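Bin grasping notes, January 2023

Okay, so the reset change is in and I'm much happier than I was before the break! Quick recap for Remzi and Ho-yin, who missed most of it: the policy was doing great on the shapes it had seen and falling apart on anything with a hole or an overhang. My hunch was that our old resets were the trouble. We kept putting parts back in nearly the same spots, so the net could get away with learning places instead of shapes.

What I changed: every episode now starts from a shuffled layout, and the reward only pays out if the part is still held after the lift and a short shake (Rommel's idea, and a good one — the old reward was paying for lucky pinches). Training pool is the same as before, 552 shapes. The held-out parts stay held out, so please don't toss them in the training bin "just to see," Benjamín, I'm looking at you.

For the held-out runs I'm using the red block with the purple pegs, the long yellow bar, the black bracket and the green arch. I like this group a lot because each one asks for a different grip. The bar is long and plain, the bracket has that thin lip, and the arch has a gap under the middle that the old policy loved to jam a finger into.
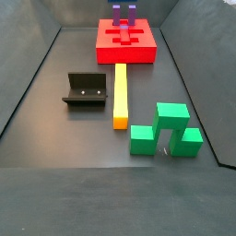 Why not just train on these parts too?
Because then we couldn't tell a policy that understands new shapes from one that has memorized old ones.

Numbers so far: 501 attempts with the new policy, 66 of them misses. Most of the misses are on the bracket, and they look alike in the logs: it closes on the lip, lifts, and loses it in the shake. The arch is way better than I expected. Theerawat thinks the bracket trouble is depth noise on the matte black surface, and I half agree, but I'd like to see it fail on a painted copy before I blame the sensor.

Still to do: rerun the old policy with the shake turned on (the comparison isn't fair until then), try 9 seeds in place of the single one I have now, and ask Remzi where the spare finger pads went.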